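**Nindix hand-guiding kit, two weeks in**

Quick one, typing this between runs. Short version: good kit, annoying software, keep the receipt.

What you get: a leader arm you move by hand, a wrist camera, a foot pedal for start/stop. Took me 43 minutes from box to first demo, most of it cable routing. Leader arm is light. Maybe too light — my elbow drifts and the follower drifts with it. Sorcha Urquhart set the friction screws up a notch on hers and I've now copied her. Much better.

Wrist cam is the reason to buy. Toy garden tools are my standard job, pick up and put in the bucket, and with the side view alone I was guessing at every grasp.

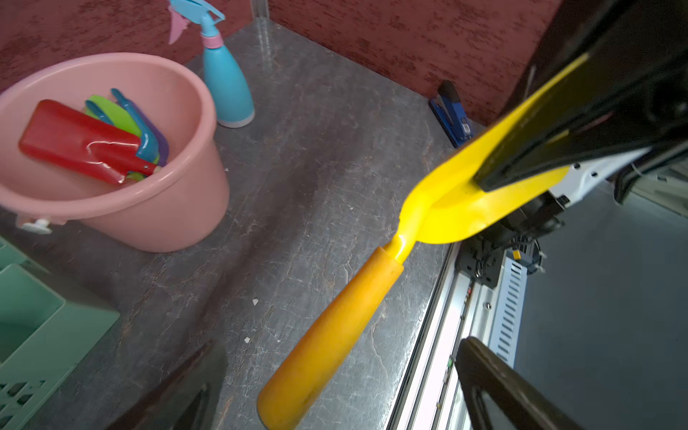 Recorded 86 demos, threw out 17. Mostly my fault, pedal pressed late. Flat blades are harder to grab than handles when you're driving remotely, no force feedback at all so you squeeze by eye. Wish they'd add even a cheap buzz in the grip.

Software... ok. Playback is fine. Renaming a session takes 9 clicks. Export crashed twice on me in April, havent seen it since the update.

Pedal is great. Buy a second pedal.

Would I pick it over the Tretum one? For teaching by hand, yes. For long remote sesions, no, the Tretum has an armrest and my shoulder noticed.

Four stars.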